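HOUSING AND EVERYDAY LIFE
Unit 6 handout: The fitted kitchen and how it spread

Read this before the seminar. Bring the handout with you, as we will work from the table of dates in the course reader alongside it.

1. Before the fitted kitchen

In most nineteenth-century homes of modest means, cooking was done in a room that was also used for eating, washing, drying clothes and often sleeping. Furniture was free-standing: a table, a dresser, perhaps a meat safe. Water came from a tap in the yard or a shared pump. The work surface was the table, and its height was set for sitting at, so standing work meant bending.

Larger houses had a kitchen, a scullery and a larder as separate rooms. The scullery held the sink. Keep this in mind when you read plans from the period — a room marked "kitchen" may have no water supply at all.

2. The continuous worktop

The main change between the wars was to bring sink, stove and storage into one line at one height. Planners had borrowed the idea of counting steps from factory studies. The number of steps needed to make a meal became a measure of whether a room was well planned.

Three layouts come up again and again in the manuals: the single wall, the galley and the L shape. The L shape suited rooms that still had to hold a table. Its weak point was the corner, where the cupboard underneath was deep and hard to reach.

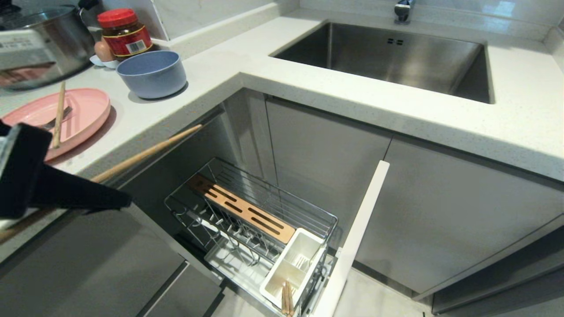
Photo: Gyu-bin Ham

Materials changed more slowly than layouts. Scrubbed wood, glazed fireclay and enamel were followed by stainless steel and plastic laminates. Stone and engineered quartz came into ordinary homes much later. Tiling behind the counter is older than any of these and has lasted through all of them.

3. Case study: the Lulladham estate

Lulladham was built as rented housing with 195 homes, all with the same kitchen plan. The units were supplied by Pladico, a joinery firm that had until then made shop counters. Kobina Osei's study of the estate draws on 72 interviews with first tenants and their children.

Points to note from Osei:
Tenants liked the running water and the larder and disliked the size of the room.
Many families put a table in the kitchen although the plan placed meals in the living room.
Rent books and letters of complaint give a fuller picture than the official survey, which asked about fittings only.

The Ametepe papers hold 3,946 items on the estate, mostly letters and repair slips. Very few have been used in published work.

4. Drawers and storage

Early fitted units had cupboards with fixed shelves and one shallow drawer for cutlery. Deep drawers below the worktop were costly to make, as wooden runners stuck under a heavy load. Metal runners with rollers made them practical, and wire inserts followed. By then the larder had gone from most new plans, and storage had moved into the units themselves.

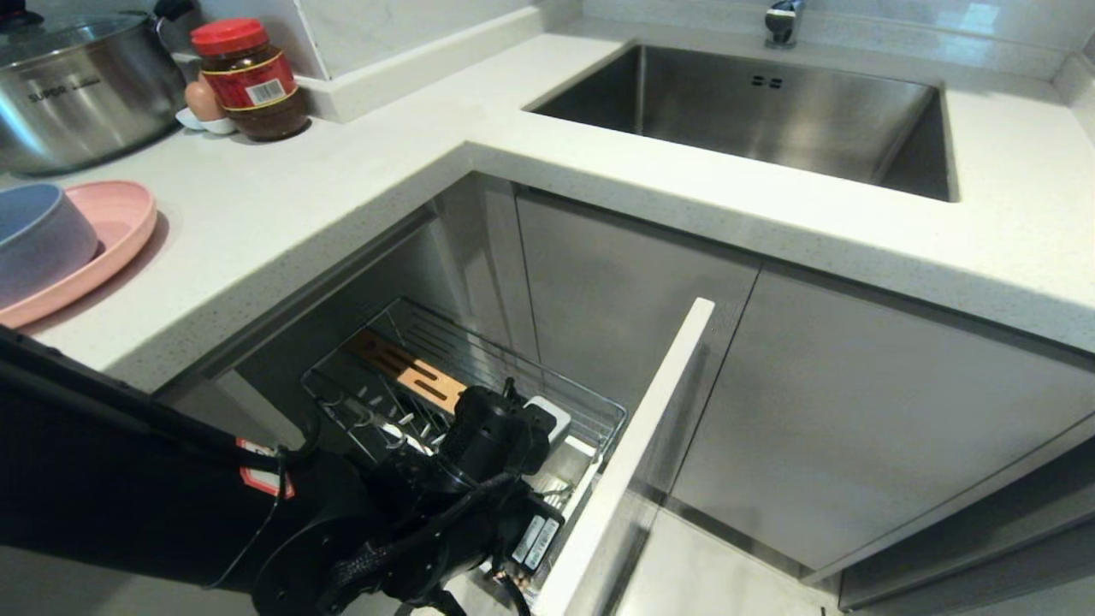 Fig. 2. Pull-out drawer with wire basket, below the worktop.

Truller argues that the loss of the larder mattered more to households than any gain in drawer space. Compare this with Osei's tenants and decide whether the evidence supports it.

Questions to prepare

Who decided what counted as an efficient kitchen, and who was asked?
Why did people go on eating in rooms that were planned for cooking only?
What can repair slips show that a floor plan cannot?

Reading: Osei, chapters on tenancy and repairs; Truller, the chapter on larders. Both are in the short loan collection. The essay for this unit is due in November.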